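Lostent Lost Pet Network
Monthly meeting, minutes
5 March 2021, by video and phone

Present: 13 on the call, two dropped off before the end. Quorum OK.
Start 7:05. Last month's minutes approved, one fix (shelter phone number had two digits swapped). 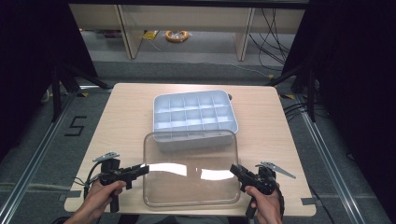
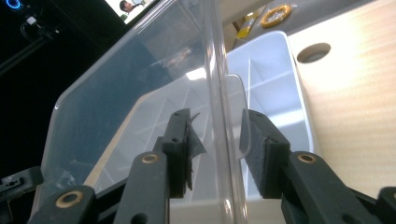

1. Open cases
Nearly 40 open right now, mostly cats. Beagle from Unora Street still out, last sighting was by the creek behind the car wash, nothing after that. Family wants to keep the feeding station going another two weeks. Agreed. Need someone for the early morning check, Tuesday spot still empty.

Gray tabby, Ferraro Park: back home. Was in a neighbor's crawl space. Please take the flyers down, they're still up on both sides of the park and people keep calling.

Older terrier mix, no collar, found near the school. Shelter has her, no chip. Hold period runs out next week. Foster lined up if no owner comes forward.

2. Hotline
244 calls and messages since last meeting. Too many going to voicemail on weekends. Some are repeat callers about the same dog, so real number of cases is lower. Idea to split weekend shift into mornings and evenings. Short discussion. Will try it for a month and see.

Reminder: write down the cross street. "Near the gas station" doesn't help the person driving out there at 11 at night.

Also please don't promise callers a trap. We say we'll call back, then check what's free.

3. Traps
Two humane traps out on loan and overdue. Texts sent, no answer from one household. Next step is to drive over. Deposit question came up again: some want a deposit, some say it scares off people who need help fast. Not settled. Put back on the agenda for next time.

Big trap needs a new spring on the door. Don't lend it out till its fixed. Also nobody should be setting a trap and leaving it overnight when it's below freezing, this was in the handout but the handout is old. New handout to be typed up.

4. Chip scanner
Enix scanner battery won't hold a charge past an hour or so. Keep it plugged in between uses for now. Price for a new battery to be looked up before next meeting. If it's more than half the cost of a new scanner, bring both prices.

Question whether scanner can be kept at the feed store so people can walk in. Store is willing on weekdays. Needs a sign-out sheet. Approved, trial only.

5. Flyers and posts
Too much text on recent flyers. Agreed: big photo, LOST DOG or LOST CAT, color, cross streets, phone. That's it. Drivers have maybe three seconds. Leave out the name if the pet is shy, strangers calling it makes it run.

Facebook page: comments getting nasty on the husky post, blaming the owner. Comments turned off on that one. General rule going forward, delete first, talk later.

Owners to be warned again about the scam texts asking for a code or for money up front. Goes at the top of the welcome email, in bold.

6. June chip clinic
Fire station parking lot looks likely, waiting on written OK. Vet tech hours not confirmed. Masks and staying in cars, same as last fall. Cats in carriers only, no exceptions, we had one get loose last time and spent the evening under a truck looking for it.

Flyer for clinic to go out at least three weeks ahead. Spanish version too. Who prints it: open.

7. Other
Shelter is asking for towels and flat sheets, no pillows or comforters. Drop at the side door before 4.

Somebody has the spare key to the storage unit. Please check your junk drawers.

Long leashes running low, order to be placed with the next batch of slip leads.

Action items
- Tuesday morning feeding station check, still need a name
- take down Ferraro Park flyers
- visit to overdue trap household
- trap spring
- battery and scanner prices
- sign-out sheet for feed store
- new trap handout, draft by next meeting
- fire station, get it in writting

Next meeting same time, same link. Ended 8:20.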